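The great cloth drawer cleanup

I finally did the drawer under the sink! It's been on my list since June, and every time I opened it something fell out the back and I'd just push it shut with my knee. Most of what was in there was wipes, the white ones with the wavy pinkish stripes and the little zigzag edge.
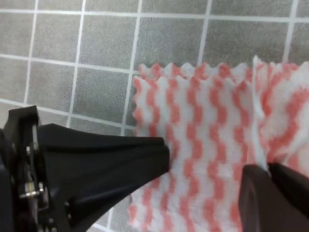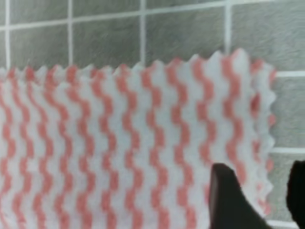
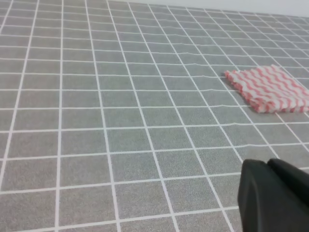 Stripy cloth on gray squares. It's folded up in the last one.

I went through 11 of them and kept six. The other five had gone thin in the middle, so they're in the garage now for bike chains and whatever the dog brings home. I fold mine into a fat little square (my sister rolls hers, and we've argued over it for years) and stand them up in an old Kasico tin that used to have crackers in it. You can grab one with wet hands without dragging the whole pile out, which makes me way happier than it should.

The rest of the drawer was two dried-up sponges, a Kravets receipt for a faucet we don't even have anymore, and a key I can't place. If you've moved out of Dravside and you're missing a key, email me!

Next up is the spice shelf. I've already found three jars of cumin and I haven't gotten past the front row.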